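Cahier d'atelier, lundi 24 septembre 2018

Journée portes ouvertes chez Ostberg, hall de Brumerside. Je note tout ce soir tant que c'est frais, et tant pis si c'est un peu long, vous avez l'habitude !

Arrivée tôt, café offert à l'entrée (très bon, je le signale pour celles et ceux qui iront la prochaine fois), puis badge visiteur, le mien portait le numéro 2636, ce qui m'a fait croire un instant qu'on serait une foule. En fait le groupe était petit et on a pu poser toutes nos questions, même les bêtes. J'en ai posé plusieurs.

Matinée : la cellule Plastent, pour les bacs. Bien réglée, bruyante, cadence annoncée à plus de 500 pièces par heure. C'est du bel ouvrage mais assez loin de ce qu'on fait chez nous, des bacs tous pareils qui arrivent toujours dans le même sens. J'ai pris la documentation, elle est sur l'étagère à côté de la fraiseuse.

Après-midi : le bras Azimi sur objets de cuisine, et là j'avoue que je serais bien resté jusqu'à la fermeture. Ils travaillent sur de la vaisselle ordinaire, celle qui a vécu, avec des bords éraflés et de petits éclats, posée sur un plan façon marbre gris veiné de blanc et d'orange, avec des dessous de verre en liège à proximité. Ça m'a fait plaisir de voir ça, nous qui répétons nos essais depuis des mois avec des cylindres tournés impeccables.

Le passage qui m'a le plus appris, c'est la coupe en céramique blanche à pied bleu. Les deux doigts viennent serrer le pied, qui est étroit et brillant, et laissent le bord tranquille. J'ai demandé pourquoi ne pas prendre plus haut, par la coupe elle-même. Réponse du démonstrateur : la paroi s'évase, la prise y est moins franche, et l'émail lisse n'aide pas. Ils ont commencé avec un effort de serrage de 40 N, puis ils sont descendus par petits pas (je n'ai pas eu la valeur finale, à redemander par courriel).

Autre chose à retenir, la vue depuis le poignet. En regardant droit dans la coupe on voit très bien le fond, jusqu'aux petites miettes sombres qui y traînent, et les pointes des doigts restent visibles sous le bord. Avec notre caméra fixée de côté, on perd justement les pointes au moment où on en aurait besoin. Je propose qu'on refasse le support, j'ai un croquis, pas très beau mais les cotes y sont.

À faire cette semaine :
- sortir de la vaisselle dépareillée du placard, avec pied si possible
- imprimer 2 doigts effilés et les comparer aux nôtres
- écrire à Ostberg pour l'effort de serrage et les remercier de l'accueil

Le compte rendu pour la réunion sera plus court, promis. J'y mettrai surtout la question du support de caméra, car il faudra réserver l'imprimante. 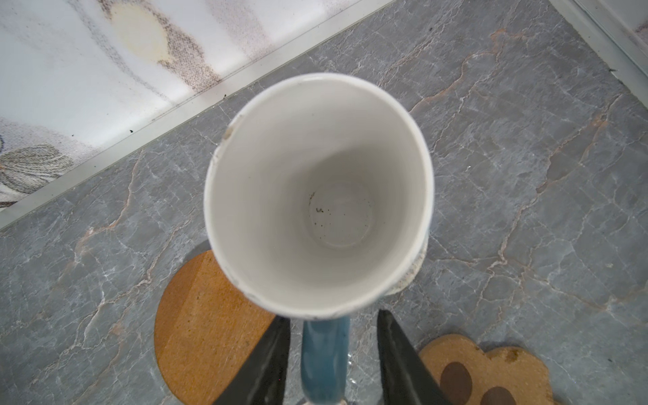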